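News > Residences > Room Fittings

Shared dining corner layout revised after clearance check

7/19/20

The layout of the shared dining corner at Flandero has been revised. The new drawing keeps the light wood table, the matching chairs and the tall bookshelf in the same part of the room, and changes the distances between them. The minimum passage between the corner of the table and the front of the shelf is now set at 900 mm. The previous drawing gave no figure.

The question came up during the yearly check of freestanding furniture. The bookshelf is tall and narrow, and it carries more weight high up than most shelves in the building. Books stand in a row on one of the upper shelves with a few small figurines, and the shelf under them is used for boxed bottles. Full glass bottles weigh more than paperbacks, and they sit at a height where an elbow or a chair back can reach them.

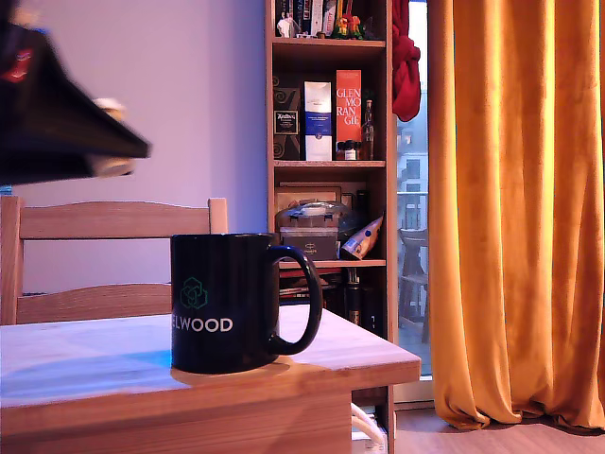 Yao-tsung Yeh would have gone further and moved the bottles to the lowest shelf, on the grounds that a wall bracket keeps the shelf upright but does nothing for what stands on it. A lip along the front edge of each board was the second choice, if the bottles have to stay where they are.

Both points were recorded. The lip will be tried first on the bottle shelf only, as an 18 mm strip fixed from below with short screws. Moving the bottles was left to the residents, who own them.

The table was checked in the same round. It has a thick front edge and an apron under the top, so the usable knee height is lower than the height of the tabletop suggests. This matters when chairs are replaced. Any new chair has to be tried under the apron before an order is placed, with its seat pad fitted. Two chairs bought for the Mabuza rooms last year were measured without pads and had to be sent back. 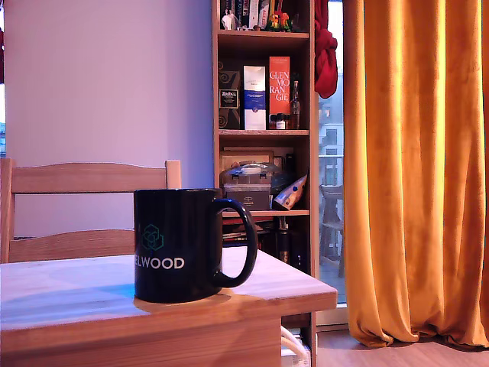
Room Fittings Section, Flandero Residences

The finish on the tabletop is to be left as it is. A test patch of harder lacquer was applied on the underside and gave no clear benefit for the cost. Residents are asked to use a cloth or coaster under hot drinks, and to keep mugs and glasses back from the corner nearest the passage. That corner is the one people brush against on the way past, and the revised drawing marks it with a small cross. The corner itself will not be rounded off at this stage.

Chairs were gone over one at a time. The joints between the curved back slats and the upright posts take most of the load when a person leans back, and they are the first to open. The method is simple: hold both posts at the top, push one forward and pull the other back, and listen. A click means the slat has come free of its glue. Loose slats are to be reported and the chair set aside with a tag. Wood screws through the face of the post are not an accepted repair – they split the tenon and make later gluing harder.

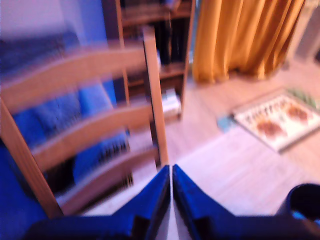
Slatted chair back with blue upholstery beyond.

Upholstery is cleaned on a separate schedule and was not part of this check. Spills on blue fabric should be blotted with plain water only, as the cleaner supplied until last year left pale rings on several seats.

For the bookshelf, the loading rule is now written down. Heavy items go low, upright books are packed closely enough to stand without help, and nothing is stored on the very top. Closed containers with a latched lid are preferred for small parts, cables and similar items.

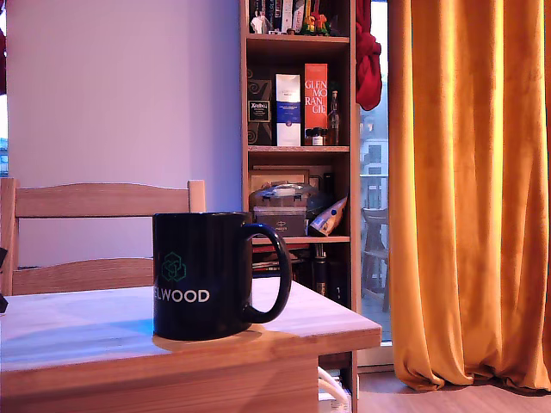
The wall bracket is a steel angle with a slot that allows 5 mm of adjustment, enough to deal with the skirting board. It is fixed to the wall first and to the shelf second, after the shelf has been leveled. The same bracket is already in use at Tresbridge, where the fixings were pull-tested before the order was extended. The screws supplied with the bracket are too short for the wall in this building, and longer ones have been ordered.

Work on the dining corner is planned for August and should take up to 98 minutes, including the time needed to take everything off the shelf and put it back. Residents who would prefer to unload their own things can do so the evening before. The drawing for the Gakidport kitchen will be changed to the same clearance once its table has been measured.

Related items
Chair glue-up: clamping times revised
Wall brackets at Tresbridge: pull test notes
Gakidport kitchen: table survey
Seat fabric cleaning schedule

Contact Room Fittings | © Flandero Residences | Back to top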